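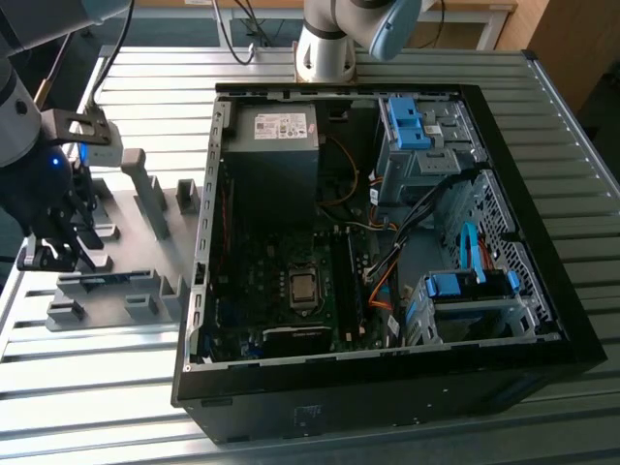
チケット #561
件名:経理横の共用デスクトップ 電源は入るが画面出ない/勝手に落ちる
受付:2022-06-01
拠点:Clondale 2階
状態:対応済み(経過観察)
優先度:中 → 高 → 中
カテゴリ:ハードウェア/デスクトップ

■申告内容(フォームからそのまま転記)

朝、電源ボタンを押すとファンは回りますが画面が真っ暗なままです。何度かやり直すとたまに起動します。起動しても30分ほどで突然切れます。シャットダウンの画面は出ません。先週くらいからファンの音が大きいです。Murardの請求ソフトがこのPCにしか入っていないので、締めまでに使えるようにしてください。データは消さないでください。

■一次対応(電話)

電源ケーブル抜き差し → 変化なし
タップ変更、壁から直 → 変化なし
モニタのケーブル抜き差し → 変化なし
モニタを隣のPCにつなぐ → 映る。モニタは白
USB全部抜いて起動 → 一回目だめ、二回目で起動。関係あるのか不明
起動したので請求ソフト立ち上げてもらう。普通に使えるとのこと。電話切ってしばらくしたら「また落ちた」と折り返し

現物見るしかない。引き取り。代替機は在庫から一台出した。ただし請求ソフト入ってないのでメールと表計算だけ。締めの件は優先度上げて対応する旨連絡。

■引き取り時メモ

設置場所、机の下、壁ぎわ。背面と壁の間に段ボール。吸気側も書類の束でほぼふさがってた。これは熱だろうなと思いつつ決めつけない。
足もとのヒーターがまだ置いてある。6月なんですけど。
背面のケーブルは付箋で番号ふってから抜いた。プリンタ用のUSBが延長ケーブル二本つないであった。これは別件で直したい。
付属品:電源ケーブルのみ預かり。キーボード・マウス・モニタは現場に残し。

■作業ログ

09:40
作業台に置く。外観問題なし。凹みなし。背面のネジ一本なし(もとから無かったらしい、利用者に確認済み)。

09:45
開ける前にとりあえず起動確認。検証用モニタ、検証用キーボード。ファン回る、画面出ない。ビープなし。電源ランプ点灯のまま。
長押しで切って再度。同じ。
三回目で起動。ログオン画面まで出た。ログオンはせずそのままBIOSへ入り直し。

09:52
BIOSの温度表示。入った時点ですでに高い。眺めてる間にもじわじわ上がる。何もしてない状態でこれはおかしい。
時計は合ってる。電池は今のところ関係なさそう。
起動順位も正常。ディスク認識してる。

09:58
落ちた。BIOS画面のまま。OSもソフトも無関係で確定。これだけでもだいぶ絞れた。
請求ソフトのせいじゃないかという話が現場で出てたらしいので、ここは返信に必ず書く。

10:05
電源ケーブル抜いて放電。横倒しにして側板外す。
ほこり。予想通り。ファンのまわり、特にCPUのヒートシンクのフィンの根元がフェルト状。紙粉も混じってる感じ。シュレッダー近くにあるのかも。要確認。
まず先にデータ。掃除はその後。

10:12
ディスクを外してバックアップ。500GBのやつ。下側のベイ、青い樹脂の固定具で留まってるので工具いらず。SATAのケーブルは水色。戻すとき間違えないように挿してた位置をメモしてから抜いた。
青い樹脂は古いと割れるので、無理にこじらない。前に別の拠点で一個割ってる。在庫もうないので本当に注意。

10:20
複製開始。読み取り専用で接続。複製先は検証棚のディスク。終わるまで本体側を進める。

10:25
SMARTも見た。代替処理済みセクタなし。稼働時間はそれなり。ディスクは今回シロでよさそう。ただ年数いってるので更新候補に入れておく。

10:30
エアダスター、ベランダで。室内でやると前みたいに怒られる。
ファンは指で止めて吹く(回すと軸に悪いので)。
電源ユニットの通気口からも出てくる出てくる。
前面パネル裏も詰まり気味。刷毛で。

10:50
戻って組まずにそのまま起動テスト、の前にファンを目視。CPUファン、手で回すと引っかかる。一周のうち同じところで重い。異音の正体はこれっぽい。
フィンの掃除だけでは済まない。ファン交換。

10:55
在庫確認。同型のクーラー、棚に一つある。Tridmontの互換品。開封済みだが未使用の札つき。コネクタ形状OK。
グリスは引き出しのやつ。使用期限どこにも書いてない。固まってないので使う。

11:02
クーラー取り外し。固着してるのでゆっくりひねってから。いきなり引っぱらないこと。
グリス、完全に乾いてる。粉。ヒートシンク側は中央だけ跡が薄い。これでは熱いきません。
無水エタノールと不織布で拭き取り。CPUの金属面、きれいになった。ソケットから抜いていない。抜く理由がない。

11:10
ここで配線の状態を記録。クーラー無しの状態で見渡せるうちに。
・電源ユニット下の細いオレンジのケーブル、真ん中へ輪になって伸びてる。被覆に傷なし
・メモリスロット右のもう一本のオレンジも傷なし
・黒い束、右上からボードの中央へ斜めに通ってる。これがファンの近くを通るので要注意。羽に当たった跡があるかと思ったが見当たらず
・水色SATA、下のベイ側へ。爪は生きてる
束は結束バンドで逃がしたほうがいい。あとでやる。

11:18
コンデンサ目視。膨らみなし、液漏れなし。ソケットまわりも焦げなし。
基板上のコネクタ、一つずつ軽く押して浮き確認。全部奥まで入ってた。

11:25
画面が出ない件は熱だけでは説明つかない。冷えてる朝一に出ないので。メモリを疑う。
スロットは二本。抜いて端子を消しゴム……ではなく接点クリーナーで。消しゴムはカスが残るのでやめてと前に言われた。
抜いたら片方の端子にうっすら黒い汚れ。もう片方はきれい。
スロット側はダスターで吹くだけ。中に棒とか入れない。

11:34
新クーラー仮置き。向き確認。コネクタがわずかに届かない向きだったので回転させてやり直し。
グリス塗布、中央に米粒。取付ネジは対角に少しずつ。片側だけ先に締めると傾く。

11:45
最小構成で起動。メモリ一枚のみ、ディスクなし。
一発で画面出た。
切って再起動。出る。
メモリをもう一枚のほうに差し替え。出ない。
スロット変えて同じメモリ。出ない。
最初の一枚を両方のスロットで試す。どちらも出る。
→ スロット問題なし。メモリ一枚が不良。

11:58
念のため不良のほうをもう一度清掃して再挑戦。三回やって一回だけ出た。申告の「何度かやるとたまに起動」と一致。黒確定。廃棄箱へ。テープ貼って「不良」と書いた。前に不良品が在庫に戻ってて大混乱したので必ず書くこと!

12:05
複製の進捗。まだ半分もいってない。昼。

13:10
再開。複製まだ。
メモリ在庫。同じ規格の同容量が一枚。相性チェックでもう一枚と並べて挿す。認識した、容量合計もOK。

13:15
メモリテスト開始。二枚で一周。待ち。
その間に黒い束を結束。羽から離した。締めすぎないよう余裕あり。余った先は切って、切り口が手に当たらない向きに。

13:20
現場から電話。「今日中に戻りますか」。複製とテスト次第と回答。夕方に一度連絡する約束。
シュレッダーの場所も聞いた。PCのすぐ隣だそうです。やっぱり。

14:25
メモリテスト一周、エラーなし。

14:30
複製完了。エラーなし。照合も一致。
請求ソフトのデータフォルダ、複製側で開けることを確認。中身は見てない、フォルダとサイズだけ。

14:38
ディスク戻し。青い固定具、カチッというまで。水色SATAと電源を接続。メモの位置と一致。
側板はまだ閉めない。

14:42
起動。画面出る。BIOS温度、朝とは別物。しばらく放置しても上がらない。
ディスク認識OK。そのままOSへ。
前回異常終了の警告が出たが通常起動を選択。問題なくログオン画面。

14:50
イベントログ。異常終了の記録がずらっと。一番古いのは先月のなかば。先週からと聞いてたけど実際はもっと前からみたい。音が気になりだしたのが先週、ということかも。
ディスク系のエラーはなし。
ファイルシステムのチェックも流した。修正なし。

15:05
負荷テスト開始。側板閉めて、縦置きに戻して。実際の置き方でやらないと意味ないので。

15:12
あれ、振動音。ジーという。
止めて開ける。新しいファンではない。ドライブケージのあたり。上のほうの青いラッチが半がけだった。自分のせい。掃除のとき触ってたんだと思う。掛け直し。
音消えた。

15:20
負荷テストやり直し。温度ログは300秒おきに記録。

15:50
異常なし。申告で落ちてた時間を越えた。続行。

16:20
異常なし。温度横ばい。ファン音静か。

16:25
夕方の連絡。今日は返せない、一晩回してから明日の午前に持っていくと伝えた。請求ソフトは明日の昼からで間に合うとのこと。助かる。

16:40
コールドブート試験。電源ケーブル抜いて放置、挿して起動。くり返し五回。全部一発で画面出た。

17:10
負荷テスト再開して帰宅。作業台に「通電中・さわらないで」の紙。

■翌日

08:50
動いてた。落ちた記録なし。温度ログも平ら。
朝一の冷えた状態を見たいので一度落として時間をおく。

09:40
朝一相当の起動。一発。
BIOS時刻ずれなし。電池は今回そのまま。

09:50
側板のネジ、足りない一本を在庫から補充。これで全部そろった。
外側拭き。シールの跡がベタベタだったのでそれも。

10:15
現場へ。設置場所変更の相談。机の下から袖机の横へ。シュレッダーは反対側の壁に移してもらった。段ボールは撤去。ヒーターも片づけてもらった。
付箋の番号どおり接続。プリンタのUSB延長二本は長いもの一本に変更。

10:30
利用者立ち会いで起動。請求ソフト起動、先月分の一覧表示、テスト印刷一枚。OK。
代替機回収。代替機に保存したファイルはないとのこと、念のためデスクトップとドキュメントを一緒に見た。表計算が一つ残ってた。共有フォルダへ移動してもらって完了。

■利用者への返信(送信済み)

お待たせしました。原因は二つありました。

一つめ、途中で電源が切れる件。CPUを冷やすファンの動きが悪くなり、熱を伝えるグリスも乾いていたため、熱くなりすぎて保護で止まっていたと考えられます。クーラーを交換し、中のほこりを清掃しました。

二つめ、朝に画面が出ない件。メモリ二枚のうち一枚が不良でした。交換済みです。

請求ソフトは原因ではありません。ソフトのない状態でも同じように切れることを確認しています。

データはそのまま残っています。作業前に複製もとりました。複製は一週間こちらで保管し、問題なければ消去します。早めに消してほしい場合はご連絡ください。

お願いです。
・本体の前と後ろに物を置かないでください。手のひら一つ分あけてもらえれば十分です
・シュレッダーは今の位置のままでお願いします
・また音が大きくなったら、落ちる前でも結構なのでご連絡くださ
・請求データの保存先が本体の中だけになっています。共有フォルダへの控えについて別途ご相談させてください

■利用者コメント

ありがとうございます。静かになりました。音がしないので電源が入っているのか不安になります。控えの件、来週でお願いします。あと、隣の席のPCも似たような音がしています。

■内部コメント

>隣の席のPC
同じ時期に同じLozano経由で入れた同型機。見たほうがいい。別チケットで起票する。クーラー在庫は今回ので無くなったので先に発注。

>クーラーの発注先
Tridmont互換でよいか? 純正は納期が読めない。
→ 互換でOK。今回付けて問題なし。ただしコネクタの線が短めなので向きに注意と手順書に追記おねがい。

>手順書
追記した。「線が短い。ロゴが読める向きだと届かない」と書いた。

>メモリは保証きく?
本体保証はとっくに切れてる。メモリ単体は購入記録が見つからず。探す時間がもったいないので廃棄で処理。シリアルだけ台帳に控えた。

>作業時間が長くないか
複製とテストの待ちが大半。手を動かしてたのは二時間くらい。先に複製とらない選択肢は無いです、今回のデータは本体にしかないので。

>更新時期
11月の入替リストに追加済み。請求ソフトの移行が面倒なので、Murardに新しいPCへの入れ直し手順を先に問い合わせること。ライセンスの認証が本体にひもづいてる場合、旧機を動く状態で残しておく必要あり。

>複製の消去
担当:このチケットの作業者。消したらここに書く。

■経過観察

一日目 落ちず
三日目 落ちず、起動一発。電話で確認
一週間 イベントログをリモートで確認。異常終了の追加なし。温度も正常
複製ディスク消去済み。検証棚に戻した。

共有フォルダへの控え、設定した。毎日昼休みに自動でコピー。初回は手動で流して件数一致。

■使用部品

CPUクーラー(Tridmont互換) 1
メモリ 1
側板ネジ 1
結束バンド 2
USBケーブル(長) 1
グリス 少々

■残件

・隣席PCの点検 → 別チケット
・クーラー補充 → 発注済み、納期待ち
・青い固定具の予備 → 廃棄予定機から取る。捨てる前に声かけて
・グリス新品購入
・Clondale 2階、ほかに机の下で壁に押しつけてる本体がないか一度見て回る

以上でクローズ。再発時はこの番号で再オープンしてください。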